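From: Glenys Bellamy
To: Plellora users list
Date: 2018-01-23
Subject: Re: Pose error on textured cartons in simulation

Dear colleagues,

Thank you to Mikkel Hallgrímsson for his questions on the carton results. I am replying to the whole list, as Valdis Sepp has raised a similar point and the answer affects anyone who plans to use the Skonton renders.

Mikkel Hallgrímsson wrote:

> We have repeated your training run on the carton set with the
> settings given in the release notes. The position error agrees
> with yours. The rotation error does not. In 149 of our test
> views the estimated rotation is wrong by a half turn, so that
> the left and right ends of the carton change places.
>
> Could you tell us whether the printed faces were used in
> training, or only the outline? We should also like to know if
> the wrist view was rendered at the same size as the overhead
> view.

The printed faces were used. The training set holds 3623 rendered views, and in each of them the carton carries its full surface print. The test set holds a further 400 views, none of which was used in training. The wrist view, however, was rendered at a lower resolution than the overhead view, and the release notes should have said so. I apologise for the omission, which will be corrected.

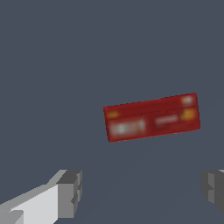
The half-turn error is the main weakness of the present method, and we believe it comes from the way the network treats shape and print together. A carton of this kind has nearly the same outline after a half turn, so the outline alone cannot settle which end is which. The network must rely on the print, and at wrist-view resolution very little of the print survives. No lettering can be read on the red box, and what remains to work with is the bright white label on its left half, a fainter white strip nearer the centre and the orange-yellow marks towards the ends. As there is an orange-yellow mark near each end, a network that gives too much weight to colour may well take one for the other - the larger one is the better guide, but only if its size is kept through the first layers.

Macario Serrano has since trained a second version in which the loss compares both possible rotations and penalises the wrong one directly. Araceli Robles is now checking it on the same 400 views. Until that work is finished we would ask members not to quote rotation figures from the current release. The position figures may be used as they stand.

Members who need a working result before then may wish to average the estimate over 5 successive wrist views as the gripper approaches. This does not cure the fault, and it should be reported as a separate condition in any comparison.

On Valdis Sepp's point, the Uria background set has not been applied to any of these renders. All of them use the plain grey surface. We intend to add varied backgrounds in June, once the rotation question has been dealt with.

Yours sincerely,

Glenys Bellamy
Rees Laboratory, Plellora project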